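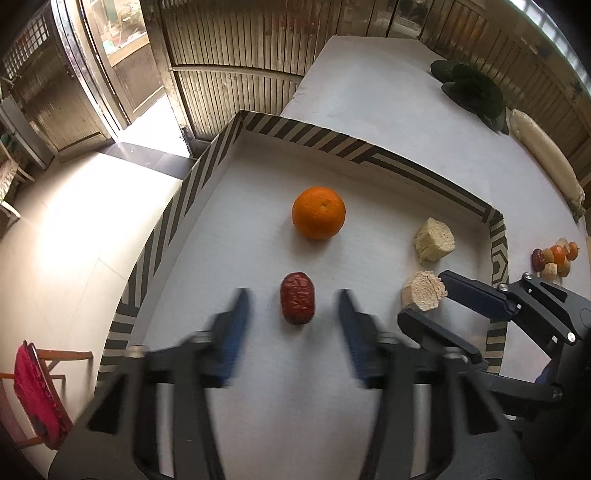 The Tray Problem

Software teams at Brarent and Studia are teaching two-handed systems to sort food in ordinary rooms, and most of the work is in the code between the camera and the fingers

A dried date weighs very little and has no fixed shape. It is glossy on one side and folded on the other, and it can be picked up in several ways, most of which will work. An orange is round and nearly the same from every side. A cut piece of root has one flat face, one broken face and a tendency to shed crumbs. Put all of these in one white tray and a person will sort them without thinking. Software has to be told, or shown, what each one asks for.

Brarent has spent the past year on that job. The company writes planning and control software for two-handed manipulation, and its main product, Stetik, decides which hand goes first, where each set of fingers should close and how far apart the two hands must stay. The recordings it learns from are made with hand-held grippers. A person holds one in each hand and moves food around while a camera on each gripper records the view from just behind the fingers.

The current set holds 2,650 recordings of tray work. They were made in homes, shops and canteens, with whatever furniture and light happened to be there. Each one is short. A typical recording covers a few pickups and ends when the items are where the task sheet says they should be.

What the camera knows

The first stage of the software is perception. It takes the view from each gripper and marks out the objects it can find. For an orange on a white surface this is close to a solved problem. The color is strong and the outline is a circle.

The pale items are harder. Root pieces in cream and beige sit on a white floor, and in bright daylight the edge of the piece and the edge of its shadow can look alike. Early versions of the model drew one outline around two neighboring pieces and then planned a grasp in the gap between them. The fix was to train a separate part of the network on surface texture. A cut face is rough and full of pores, and the floor of a tray is smooth, so texture gives the model something to hold on to when color does not.

Trays with decorated rims brought their own trouble. Stripes and geometric lines produce strong edges, and an edge detector likes them more than it likes the food. Stetik now finds the rim first, fits a shape to it and treats anything outside as background until a task says otherwise. That step also gives the planner a wall to avoid.

Focus is another limit. The cameras sit so close to the fingers that the fingertips are often blurred. The team tried sharper lenses with a narrower view and went back to the wide ones, accepting the blur. A wide view shows the other hand coming in from the side, and the planner needs that more than it needs a crisp fingertip.

Two hands, one tray

Studia handles the second stage, the coordination between the left and right grippers. Its module, called Patwary, keeps a running estimate of where each hand is and how much room it takes up. The estimate includes the linkages behind the fingers, which are much wider than the tips and swing outward as the jaws open.

In a shallow tray the usual danger is at the shoulder of the gripper. The fingertips can be well apart while the bars behind them are about to touch. The first release of Patwary checked only the tips. It passed every test in simulation and then stopped again and again on a real bench, where the controller felt contact that the planner had not expected.

The present version models each gripper as a set of 3 simple solids that move with the jaw opening. It updates the check 50 times a second. If the solids come within a set distance of each other, the hand that is farther from its target waits. There is no bargaining between the two sides. The rule is plain and easy to debug, and the engineers have kept it for that reason.

Waiting costs time, and the planner tries to avoid it by choosing items on opposite sides of the tray. When two items lie close together it looks for approach angles that cross as little as possible. A long date lying on the diagonal is best gripped across its short side, and that fixes the angle of the hand. A squat root piece can be taken from nearly any direction, so it is usually the root piece whose plan gives way.

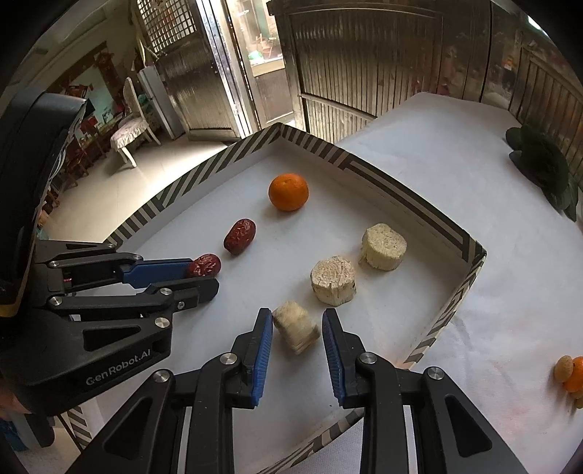 Page 47

Labels and tooling

Much of the labor in a project like this goes into tools that never ship. Brarent's annotation program shows the two gripper views side by side on a shared timeline. An annotator marks when the fingers start to close, when the item leaves the surface and when it is let go. The program then compares those marks with the recorded jaw opening and flags any that disagree.

The flags turned up a problem with time. The left and right cameras on some early kits ran on separate clocks, and in 131 recordings the two views had drifted far enough apart to confuse the coordination module. One hand seemed to reach for an item that the other had already taken. Those recordings were pulled, lined up again by hand and put back in June.

Naming was a slower argument. The first label list had a separate entry for every food. Annotators disagreed over anything pale and cut, and a model trained on those labels learned their disagreements. The list now describes items by how they handle: round and firm, soft and wrinkled, cut and crumbly, leafy. An orange and a mandarin share a label. The change made the list much shorter and brought the annotators closer together.

From recording to motion

The last stage turns a plan into finger motion. Stetik predicts a short run of hand positions and jaw openings, carries out the first part and then predicts again from the new view. The length of that run is a setting that users change often. Long runs look smooth but react late when an item rolls. Short runs react quickly and can shake, especially close to a soft item, where each new prediction moves the contact point a little.

The release now in testing changes the length during the task. It uses long runs while the hand is traveling and short ones once the fingers are on either side of the target. Jaw speed drops at the same point. For crumbly items there is an added limit on closing force, set from the handling label.

Bench results so far are uneven. Oranges are picked up reliably. Dates are good when they lie alone and less good when they rest against the rim. Root pieces remain the weakest group, and most of the failures come from pieces that tip as the first finger touches them. Studia is working on a version of Patwary that lets the second hand steady a piece while the first one closes, which means relaxing the distance rule the module was built around. The two companies plan to test it on the same trays before adding any new foods.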